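Wanted: two or three people for the two-arm build, Flastalby shared workshop

I'll start with what this is not. It is not a startup, there is no equity, and if anybody in the building has told you we will have a kitchen robot by spring, please lower that by a lot. We have one silver arm with a gripper, a second arm in white, a long table, and a great deal of cable. I have been on the project since August and I still think a person with a fork beats it at everything.

That is partly why I am writing the ad. The rest of the group are believers. They see one decent pick and start talking about dinner. We need a few more people who will ask how many times it failed before that.

What you would do

Mostly you would set out food and dishes on the table, run the same motion over and over, and write down what happened. Some evenings you would do wiring, and some evenings you would look for the wire that came out. The job log is called Makhubela (don't ask me, it was named before I joined) and it is kept by hand in a spreadsheet. A miss goes in as a miss. "Almost" is not a column.

We also need one person who can write plain Python and read somebody else's. The control code is called Droritz and it has had 3 owners so far, each of whom left comments for himself only.

What we ask

Two evenings a month at the least, for 6 months. You should be able to lift one end of a heavy table and sit still for a long stretch without reaching across while an arm is powered. You don't need a degree. If you have only worked with robots in simulation, come anyway, but expect to be annoyed.

Please don't apply if you want to make videos. We had two of those.

What you get

No pay. The workshop waives its fee for project members, and there is a shared parts fund with $325 in it at the moment. You can use the bench tools on your own things outside our hours. You will learn how hard it is to get a gripper into a small bowl, and you may come out of it thinking, as I do, that most of what gets promised for home robots is years away — I would be glad to be shown wrong, with numbers.

Our target is nearly 3000 logged tries before we change the gripper. Some members want to change it now. I say we don't know enough to pick the next one.

How to apply

Leave a note in the Hernard box by the workshop door by October 18, 2020, addressed to Tshepo Pillay. Half a page is plenty. Tell us about something you built that did not work and how you found out.

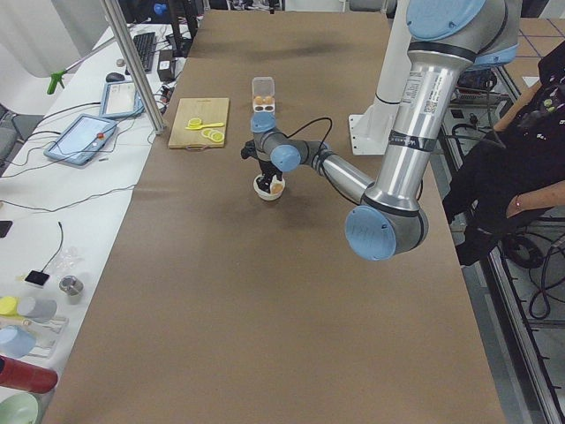

Everyone who leaves a note gets a reply, and we will ask you in for one evening before either side agrees to anything. Eat first.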